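Home | Local | Business | Environment | Weather

Skotville reuse depot to stay open year-round

Reading time: 6 minutes

Skotville will keep its reuse depot open through the winter for the first time, the town's public works department said. The depot, in the former Zimine carpet warehouse on the north side of town, has until now opened in May and closed when the leaves came down.

The change takes effect this fall. Residents will be able to drop off furniture, housewares, tools and books in good condition at no charge, and to buy from the sales floor during the same hours. The landfill scale house next door keeps its own schedule, which has not changed.

Depot manager Irfan Wuisan said the seasonal closing had become hard to defend. People move in January too, he said, and when the depot was shut their furniture went to the curb or over the scale.

"We would open up in the spring and hear the same thing from everybody who came in," Wuisan said. "They had a good dresser in November and there was no place to take it, so it got rained on and then it got crushed."

The department said more than 1,000 loads were turned away during the last winter closing. That figure comes from a tally sheet kept at the scale house, where staff mark down any driver who asks whether the depot is open. It does not include phone calls. It also does not show how much of the material would have been accepted, and Wuisan said a fair amount would not have been. Mattresses, particleboard with swollen edges and anything that smells of smoke are refused in every season.

Office furniture takes up more of the floor

The depot was set up with households in mind, but a growing part of what comes in was bought for offices. Two insurance firms and a title company have left downtown Skotville since the depot opened, and the Mota school district cleared out an administration building last year. The depot took 900 pieces of office furniture from those four moves.

Filing cabinets are the hardest to place. Most are sold for scrap after a few weeks. Cubicle panels are no longer accepted at all. Rolling chairs go quickly if the gas lift still holds, and the depot checks each one before it is tagged.
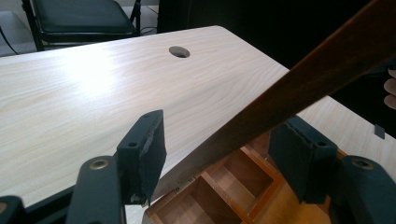 Tables have done better than staff expected, and buyers are mostly families looking for a homework desk or people who sew. Prices start at $17, with bigger or heavier pieces marked higher. A pale wood-grain top with rounded corners fits into a spare bedroom without much trouble, and the round hole near the back edge, put there for computer cables, works just as well for a lamp or a sewing machine cord. Wuisan said shoppers used to ask for a discount on account of the hole. Now some of them ask for tables that have one.

Folding chairs are sold singly or in stacks. Churches and clubs buy most of the stacks. The depot used to hold back a supply to lend out for block parties, but stopped after too many came back bent, and has no plans to start again.

Anything with a built-in power strip is tested before it goes on the floor. If it fails, the strip is removed and the table is sold without it.

What winter hours will cost

Staying open means heating the building, or at least part of it. The warehouse has high ceilings and two loading doors that stand open most of the day in good weather. Under the winter plan, one loading door will be closed off and the sales floor will be moved into the south half, where the carpet company had its showroom and where there is already a furnace. The north half will be used for storage and left cold.

Drivers should use the east door from the start of the winter schedule. Signs will go up at the gate. The line of cars has sometimes backed onto the county road in spring, and the department has asked people not to wait on the shoulder. If the yard is full, they will be waved through and asked to come back later in the day.

The furnace was serviced in August and needs a new blower motor, which has been ordered. Insulated curtains will be hung between the two halves. Public works director's office staff said the cost of both would come out of tipping fees and would not require a change to the town budget.

The department is also adding one full-time position. Until now the depot has run with seasonal workers, most of whom spent the cold months on the snow crew. Those workers will still go to the snow crew when there is a storm, and the department said the depot may close early on those days. Closings will be posted on the town website by 7 a.m. and on the sign at the gate.

The hauling contract is the one piece not yet settled. Irninico, the company that carries unsold goods and scrap from the depot, has been paid by the season. It has offered a year-round rate per load, and the town is comparing that with the cost of using its own truck. A decision is expected before the first snow. In the meantime Irninico will keep running on the current terms.

Small goods

Furniture takes up the most room, but it does not bring in the most people. The shelves along the west wall hold kitchenware, picture frames, lamps, baskets and boxes, and on some mornings there is a line for them before the doors open.

A lot of this material used to be thrown in with mixed loads and broken before anyone could look at it. The depot now asks that small goods come in separately, in cartons, with glass wrapped in newspaper. Items made of wood and glass together need the most care. A shallow wooden box with a glass lid and divided compartments will sell the same day if the glass is sound and the hinges hold, to people who collect shells or buttons or fishing flies or who want to keep tea bags in it. With a cracked pane it will usually sit until it goes in the free bin.

Staff open and close every lid before pricing. Boxes should be dropped off empty. The depot has found jewelry, prescription bottles, a passport and a set of baby teeth in donated containers, and has not been able to return all of it. 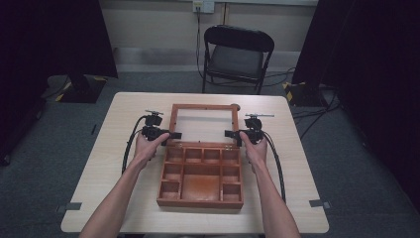 Rules for dropping off

The list of accepted goods stays mostly the same for winter, with a few changes.

Upholstered furniture will be taken only if it arrives dry. A tarp over a pickup bed is fine in light rain, but a couch that has been soaked on the way over will be sent back with its owner. The depot has no heated space large enough to dry one out.

Paint and stain will not be accepted once overnight temperatures fall below freezing. Latex paint that has frozen and thawed does not go back to normal, and the storage half of the building will be unheated. The household hazardous waste day in spring is the place for it. Dried-out cans with the lids off can go in regular trash.

Garden tools, hoses and outdoor chairs will be accepted through the winter and held until spring. Donors who want a receipt should ask for it when they arrive. Receipts list the items but do not give a value.

Large appliances are still handled by the scale house. Refrigerators and freezers carry a fee, and the doors must be removed or taped shut.

The depot does not pick up from homes in most cases. There is a short list for residents who cannot drive or lift, and the town truck goes out for those calls once a week. About a third of the people on the list last season were clearing out a parent's house. Anyone who wants to be added can call public works or stop at the counter in town hall.

Mota residents

Mota does not have a reuse depot, and its residents have been using Skotville's under an informal arrangement. That will be put in writing this year. Mota has agreed to pay a yearly amount for 200 passes, which will be given out at its town office on request, one to a household. A pass is needed to drop off goods. Anyone can shop without one.

Mota officials had looked at opening a depot of their own in an empty highway garage. The roof needs replacing, and the plan was put aside over the summer. The passes are good for one year, and the towns will look at how many were used before agreeing on a number for the next one.

Passes will be checked at the gate along with Skotville permit stickers. Drivers who have neither can still use the scale house and pay by weight.

Closing week

To make room for the move into the south half, the depot will be closed for one week in October. Everything left in the north half will be marked down before then, starting with bookcases, headboards and the remaining filing cabinets. Large pieces must be taken away on the day they are bought. Staff can help with loading but cannot tie anything down.

Wuisan said he would like the north half swept and empty before the curtains go up. There is a conference table in there that came in with the title company's things and will not fit through the inside door, and he said anyone with a trailer and enough help could have it for the asking.

Related
Leaf pickup routes posted for Skotville
Mota highway garage roof estimate comes in high
County road shoulder work near landfill to finish in September
Town hall counter to close for lunch hour
Where to take old paint, batteries and light bulbs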